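Docs > Jullier Planner > Tutorials > Tuning the pre-grasp pose over a belt

Tuning the pre-grasp pose over a belt

This page covers how to set the pre-grasp pose for a five-digit hand working above a conveyor. It assumes you have finished the Sfeir camera calibration and that the arm already moves under the planner.

Stop the belt before you start. You want the pose right on a still target before you add belt tracking.

1. Load the scene

Open the Salby scene file and check that both side rails are in it as collision boxes. The near rail matters most, as the forearm crosses over it. If you have a bin below the rail, add it too - the planner will happily route the elbow through it otherwise.

2. Set the approach height

In grasp.yaml, set approach_height to 58 (millimeters, measured from the belt surface to the palm). Small parts may need less. Change it in steps of 2 and run the dry check each time.

3. Fix the finger posture

Set finger_mode to "flat". The four fingers stay straight and together, and only the thumb is lowered toward the part. Then set thumb_angle to 15 and step up from there. If the thumb tip meets the belt in the preview, raise the palm first and leave the angle alone.

4. Check the perceived center

White parts with a hole in them can throw off the center estimate. Turn on the overlay and compare the marker with the part. If it jumps between the hole and the outer edge, raise min_cluster to 8 and capture again.

5. Check the cable

The planner does not model the wrist cable. Leave slack for the full wrist range and set a joint limit by hand if the loop pulls tight. We keep ours on the upper side of the arm.

6. Step through the pose

Run the pose in single-step mode and pause with the thumb beside the part. Look at it from the head camera view and save the pose only when the thumb and the overlay agree.
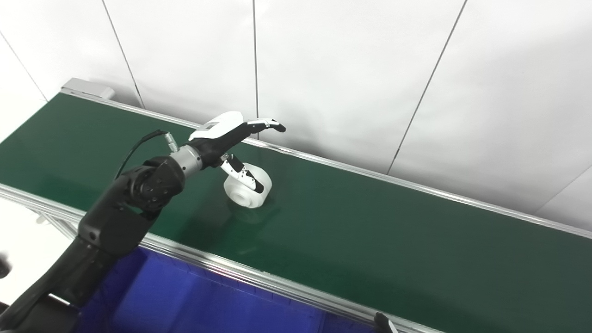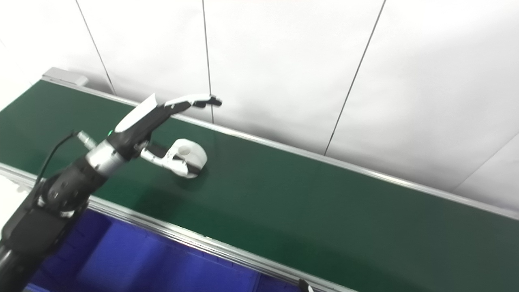 Head view, thumb lowered at a white part, fingers toward the far rail.

Last updated 12 July 2021
Contact Skurkier support | © Skurkier | Back to top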